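Skernutness High School Robotics Club
Progress report to the Metwally Fund
Report date: 20/05/2020
Prepared by Chinyere Okafor, club advisor

Summary

The club is in the second half of its grant period. The arm is assembled and running, the students can drive it by hand control, and they have started on the pick-and-place task that makes up most of the Favergate student challenge. We are behind on the written part of the project and ahead on the mechanical part. Spending is within budget. We are asking for one change to the budget lines, explained under Money.

Work since the March report

In March the arm could move but could not hold anything. The wrist joint slipped under load, and the control program stopped whenever two joints were commanded at once. Both problems have been fixed. The slipping came from a clamp screw that was too short for the bracket. The program fault took longer. Two of the senior students traced it to the way messages were queued and rewrote that section. They kept notes, and the notes are in the club binder.

The younger students worked on the gripper. They learned to set the zero position, limit the closing force, and log each run. Every member has now passed the safety check and can work the stop button and the power switch without being told.

Dorian Le Goff of Darnport Tool and Die visited twice to go over wiring and strain relief. He recommended rerouting the wrist cable, and the students did this at the following session. He also lent us a torque driver, which we need to return before the summer.

The task

The challenge asks the arm to pick up a small box from a flat surface and set it down inside a marked square. A run is limited to 60 seconds. Teams choose their own boxes for practice, and ours have bright printed patterns. The judges will supply different ones on the day.

Our last full practice set was 30 runs. The arm completed 15 of them inside the time limit. Most of the failures happened at the approach, when one fingertip touched the box before the other and turned it. A few were dropped boxes. The students want to correct the approach angle before they try to go faster, and I agree with them.

The camera at the wrist is now the main way they check the approach. They step the arm in slowly, stop it short of the box, and compare the gap between the fingertips with the position of the box. 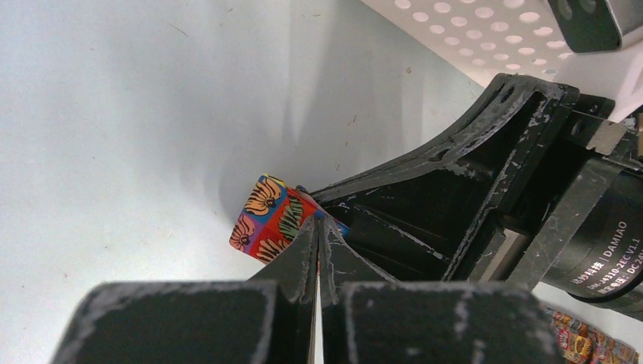

Money

The remaining balance is $700. It was set aside for travel to Favergate. The organizers have moved the event to a remote format, with each team submitting video and run logs, so we do not expect to travel. We would like permission to move the full amount to parts and materials. The first purchases would be replacement fingertips, a spare wrist cable, and a better lamp for the work surface. Receipts for everything bought so far are attached.

Problems and delays

The design report is late. Only the section on the wrist joint is finished. Students prefer building to writing, and I did not set firm dates early enough. Each student now has a named section and a due date.

Run logs from the first weeks are incomplete and can't be compared with the newer ones. We have left them out of the results.

Next steps

Correct the approach angle and repeat the practice set with the same boxes.
Practice with plain boxes and boxes of other sizes.
Finish the first draft of the design report.
Record the submission video.
Return the torque driver to Darnport.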